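Project Diary – Skolmont Tabletop Cell
Entry for March, software group

The cell was powered on at 8:40 a.m. and both arms passed the startup check on the first attempt. The morning was assigned to the perception stack, and the planning work carried over from the previous entry was moved to the afternoon.

The Lulik detector was reloaded with the weights trained on the enlarged set. That set now holds over 3000 labeled wrist views, and the labels were reviewed again before release. The item list in the configuration file stands at 41 classes. Two class names were found to differ between the detector and the planner by a single underscore, a fault which had caused the planner to discard valid detections without a message. The names have been aligned and the planner now writes a warning when it receives a class it does not know.

The clear acrylic display rack remains the hardest object for the depth estimate. Its glossy edges return bright reflections in the wrist view, and the depth map in those areas contains holes that the filter used to fill with the height of the tabletop. The practical effect was a planned approach that passed through the channel walls. The filter has been changed so that missing depth inside the rack outline is treated as occupied until a second view confirms otherwise. The cost is a slower first plan, and the group has agreed to accept it for now.

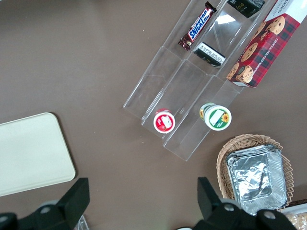
Wrist view over the display rack, with the Snickers bar and the shortbread box at an angle to the table.

The orientation estimate for long items is improved. The Snickers bar and the small dark packages are reported along the direction of the channels, as they should be. The shortbread box is less settled. The printed cookies on its side are still proposed from time to time as separate objects, and the duplicate filter removes most of these proposals but leaves the occasional one near the end of the box. A rule that rejects any detection lying wholly inside a larger box of the same height was drafted before lunch. It has not been merged, as it would also reject a small item placed on top of a large one.

The foil trays are to be handled as a single stack until the edge model is ready. This is recorded so that the matter is not reopened at the next review.

Work on the planner resumed at 1:15 p.m. The Tzanetos motion library was updated to the current release and its collision checker was set to a margin of 20 mm for the table and fixed equipment and 5 mm for containers the gripper is expected to enter. The separate margin is needed for the baskets. Under the former single value, the planner declared every grasp below the basket rim to be in collision and returned no path at all. The new setting produces a plan for a straight descent, with the wrist turned so that the fingers clear the weave.

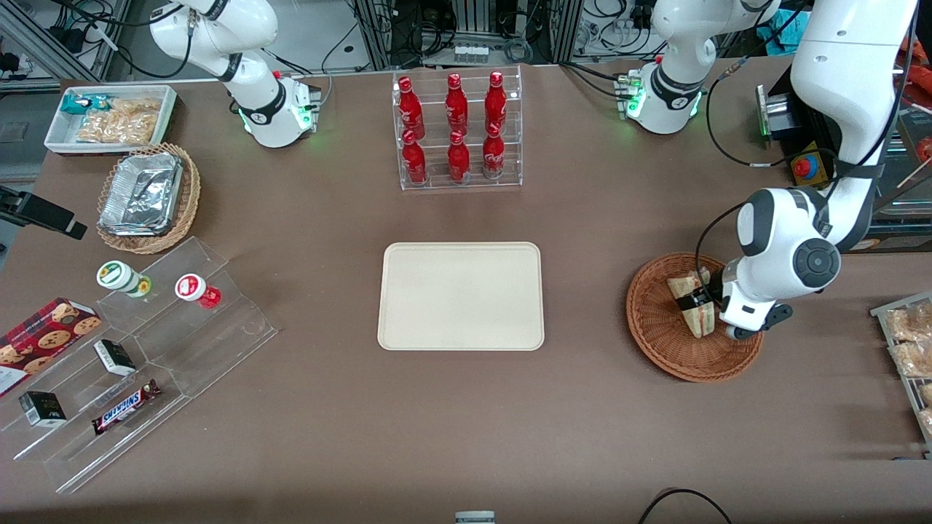 Left arm at the wicker basket with the wrapped sandwich; tray clear at center.

The fixed view was used to check the left arm's reported pose against its model. The overlay agrees well at the wrist. There is a visible offset at the upper segment, and the camera calibration is suspected before the arm model. A new calibration is to be run before any further change is made to the kinematics.

The Coca-Cola bottles have been entered in the world model as six separate cylinders in place of the single block used until now. The block was simple to maintain but made the area behind the tray unavailable to both arms. Planning time has increased slightly with the added shapes. The group will also consider whether the wire rack at the right side should be given finer geometry, although it is outside the present task list.

Scheduling between the arms is unchanged. The arm without a task holds its position and its full volume is reserved, a cautious rule that wastes a good deal of table space. A proposal to reserve only the swept path was discussed at length – no decision was reached.

Logging was moved to the Pinden server at the close of the afternoon. The first transfer stopped on a permissions error, and the second was started at 5:30 p.m.

Open items: calibration of the fixed camera; decision on the nested detection rule; a regression test for class names; removal of the old depth filter from the launch file.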